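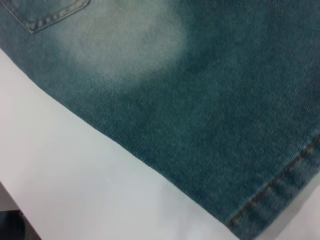 Malton rang to say the second indigo batch would lose more colour than the first, and that we should stop rinsing at 40. I took the point and dropped it to 28.

July, dye bench, 2:40 pm. Vat held at 26 overnight with the lid on. Smell is fine, surface coppery, a bit of scum at the rim. Skimmed it. pH strips from Muveck are out of date so I'm not logging a reading until the new ones come.

Swatches from the Sosasel cotton took two dips each. Colour is greyer than I wanted – probably the scour. Will redo with fresh soda ash and a longer soak.

Nearly out of reducer. Asamoah has it but freight is slow, so order before the next vat goes on. Grey bucket still leaks.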